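Worktop oil or hard wax for a beech bench top?

Tastside Home and Garden Forum > Indoors > Wood and finishes

mardlebank
03/06/2022
I've bought a solid wood worktop offcut from Plolutgate to use as a bench in the back room. It's beech, unfinished, 600 mm deep, and it will get a mixture of sewing, potting up and general repairs. I was going to put Danish oil on it, but the man on the trade counter said hard wax oil is the only thing worth using. It costs a good deal more. Is there any real difference for a bench that isn't in a kitchen?

oddsock_fen
Danish oil is fine. I've had it on mine for years. Thin coats, wipe off the extra after 20 minutes, leave overnight, do it again. When it looks dry and tired you put another coat on. You can't do that so neatly with a hard finish because the patch shows.

Fiadzo
I disagree with that. I had Danish oil on a desk and every mug left a ring. I sanded it back in November and used hard wax oil, 2 coats, and it hasn't marked since. It takes longer to cure than the tin says if the room is cold, so keep things off it for a good week.

oddsock_fen
A desk isn't a bench. If you're potting up and mending things on it you'll scratch it whatever you put on, and then you want something you can go over in ten minutes.

mardlebank
Both fair. There will be mugs, I'm afraid. Does either one change the colour much? I'd like to keep it pale if I can, the room gets very little light.

plumbline_jo
They both darken it and Danish oil goes yellower over time. Try it on the underside first. If you want it pale, some makers do a hard wax oil with a little white in it that cancels out the yellow. Or do what I did and leave it bare. My bench has never had anything on it except a going over with fine paper every spring. It's got scuffs and I don't mind them.
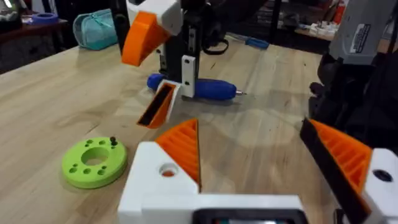
If you do leave it bare, keep it away from a radiator and don't stand wet pots on it. Bare beech moves a lot. A friend in Plimutitz had one split along a glue line over a single winter, and that was with the boiler behind it.

Fiadzo
Leaving beech bare in a room where someone is potting plants is asking for black stains. I wouldn't.

plumbline_jo
I said don't stand wet pots on it. Use a tray.

grebe and son
Whatever you choose, do the underside and the ends as well. People finish the top only and then wonder why it has cupped. The end grain takes in the most water, so give that an extra coat. Also fix it down with slotted brackets so it can move. If you screw it tight to the frame it'll crack.

mardlebank
I hadn't thought about the brackets. The frame is an old table base with plain holes. Can I just drill them out wider and use washers?

grebe and son
Yes. Keep the front holes snug and make the back ones into slots running front to back. The length will hardly change, it's the depth that moves.

oddsock_fen
Agree with all of that. And lay your oily rags out flat outside to dry, don't screw them up in the bin. They can catch fire on their own. That goes for Danish oil and plenty of the others.

mardlebank
Thanks. I've tried both on the underside and left them overnight. The Danish oil is a lot more orange than I wanted. The hard wax one is closer, so I'll go with that and put up with the price. I'll do the ends first.

Fiadzo
Good choice. Thin coats, thinner than you think. Mine went sticky at one end where I'd been too generous and I had to rub it off with white spirit.

oddsock_fen
Come back when it's scratched and tell us how the patching went.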